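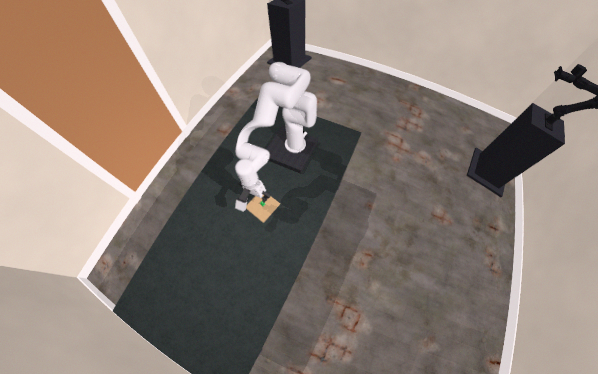

How long does a minister wait for a visa?

As long as the other country wants him to wait, and in the case of Pradenano it was 92 days.

Nisha Rawat had counted them in pencil, on the inside cover of the file. She worked on the second floor of the consulate in Harnton, and her name was on every letter that said the matter was still under review. She had written seven of these letters. The last one was shorter than the others.

On Friday the telephone rang before eight in the morning.

"The talks in Zamora begin on Monday," said Marisol Doucet. She was the minister's secretary and she never said hello. "If he is not in the room, Rellerard will sign without us. Do you understand what it means for the valley?"

"I understand it," said Nisha.

"There are 146 families at the bridge. They sleep in the school."

Nisha looked at the file. The approval form was inside, complete, with an empty line at the bottom for the consul. He had gone to the coast and would return on Tuesday. In his absence the deputy could sign, but the deputy was ill since October, and after the deputy came the senior clerk.

She had been the senior clerk for three weeks. It was a small promotion and she had told only her mother.

"Mrs Doucet," she said, "where is the minister now?"

"Downstairs. He is in the car, in front of your door. He has been there since five."

Nisha took the pen from the cup and signed on the line. Then she went down to open the door for him.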